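Kamcombe Laundry and Linen: Photos from the Folding Work

Posted in May. Text and gallery by the staff newsletter desk, Serkdale plant.

Kamcombe has washed and pressed for hotels and care homes for a long time. The flat items, meaning sheets, towels and pillowcases, have gone through machines since the Serkdale building opened. Personal clothing never did. It comes in from the care homes in name-tagged bags, and every shirt and pair of pants is folded by hand at the long tables on the east side of the building. There are seven folding stations there, and on a normal shift one person works each of them.

That is the part of the plant the Pilledau project is meant to change. The plan is to have two robot folding cells on the east side before the end of the year, built by Kasten, the same company that maintains our sorting line. The cells learn from people. Someone folds a garment while holding a pair of grippers, one in each hand, and the recordings are used to teach the machine how the fold is done. Jeans are the first garment on the list. Shirts come after that, then sweaters.

Folding with grippers is slower than folding with fingers. A pair of jeans that takes a few seconds at the tables takes a good deal longer when each corner has to be pinched and carried over. The target for the first round is 200 folds of denim. A fold that goes wrong is kept and marked as wrong, and the next one is started. People who have done it say the hardest habit to lose is smoothing the cloth with the flat of the hand, something a gripper can't do. They also say their shoulders feel it before their wrists do, and the advice now is to stop for a break before that point.

The recordings are made on ordinary beds in ordinary rooms as well as on tables. Kasten asked for this. A soft surface moves under the cloth, and the daylight changes through the day. 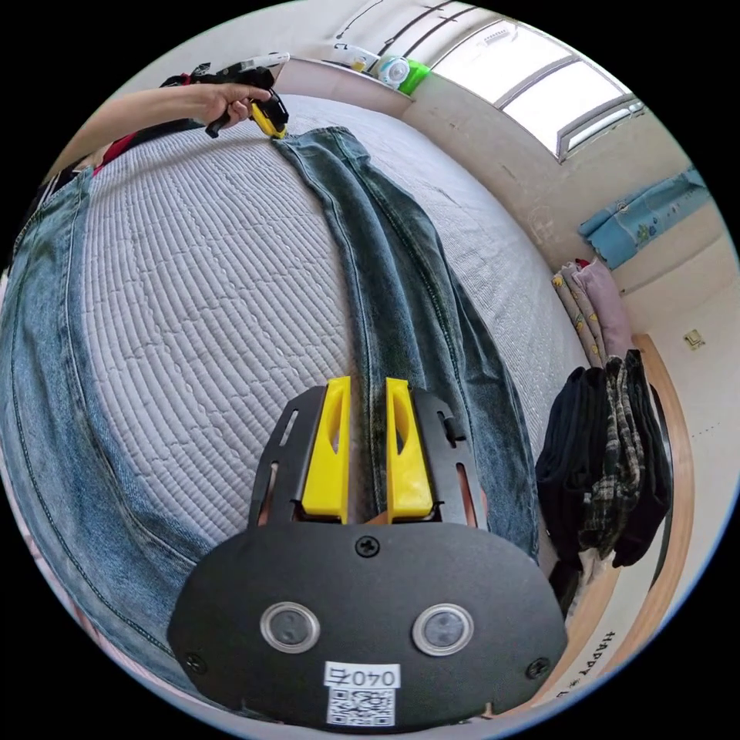
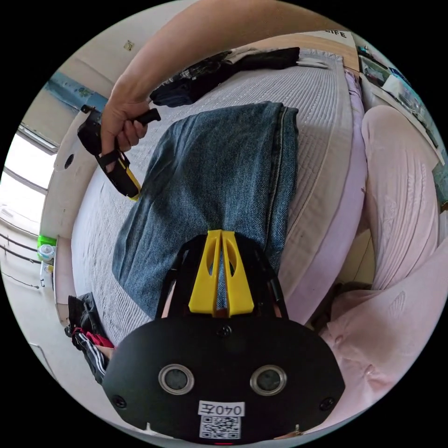
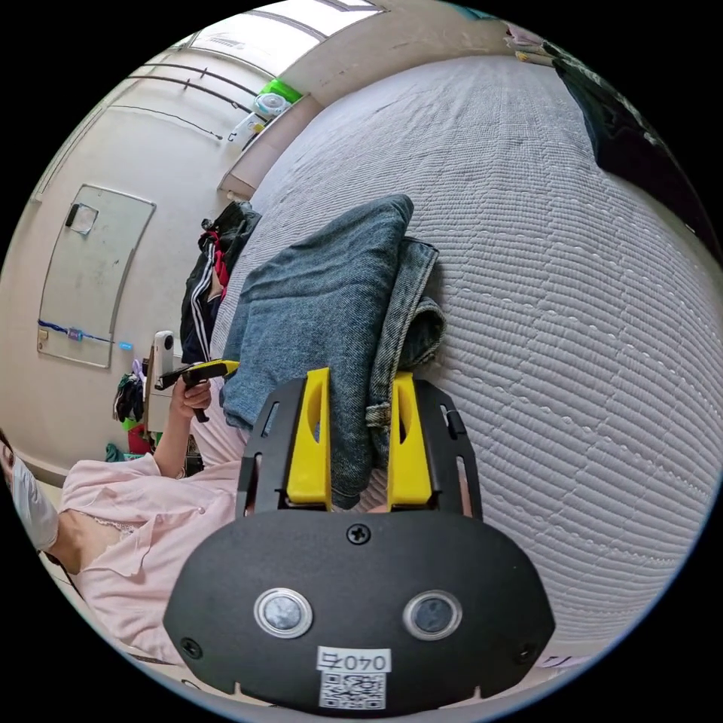
Folding blue jeans with hand-held grippers on a quilted bed. Top: the legs laid out flat, with the second gripper at one hem. Middle: the jeans folded lengthwise. Bottom: a fold of denim between the yellow fingers.

What changes at the tables

When the cells are running, the seven folding stations will go down to three. This was announced at the spring meeting and it is the question we have been asked most, so the answers we were given are set down below as plainly as we can manage.

No one on the folding team is being let go because of the cells. The four positions that go away on the east side are moving to intake, to mending, and to the cells themselves. Each cell needs a person to load it, clear it when a garment snags, and check the stack before it is bagged. That job is paid at the machine operator rate, one step above the folding rate. Folders get first choice of it, in order of seniority, and the sign-up sheet is outside the break room.

The three stations that stay will handle what the cells can't. For now that is a long list: anything with ties or a belt, dresses, knitwear that stretches, baby clothes, and anything that comes out of the dryer with a note pinned to it. They will also take the overflow on the mornings after a holiday.

Hours are a separate matter. The early shift will still start at 6 a.m. The evening shift may start later once the cells are in, and that hasn't been settled. Some people on evenings have said they would welcome it. Others have bus connections that don't allow it, and they should put that in writing to the shift office so it gets counted.

Time spent recording folds is paid as regular time at the folder's own rate. It doesn't go toward the piece bonus, and it doesn't count against it either. The team asked for this before the recording began and it was agreed.

Two other things came up at the meeting. The first was noise. The cells are quieter than the presses, but they will stand close to the tables, and the radio may have to move to the other wall. The second was whether folders can turn down recording work. They can. It is optional, and saying no has no effect on who gets the operator jobs.

What we don't know yet

We don't know how well the cells will fold. At the Kasten workshop, the trial unit handled towels well and had trouble with pants legs that were inside out. Turning them the right way is a job for whoever loads the cell, at least at the start. Care homes have been told that bags may come back a day later during the changeover.

The next gallery will cover the mending room, which is getting new lights and a second steam table. Questions about the move to operator jobs go to the shift office, and questions about recording times go on the board by the time clock.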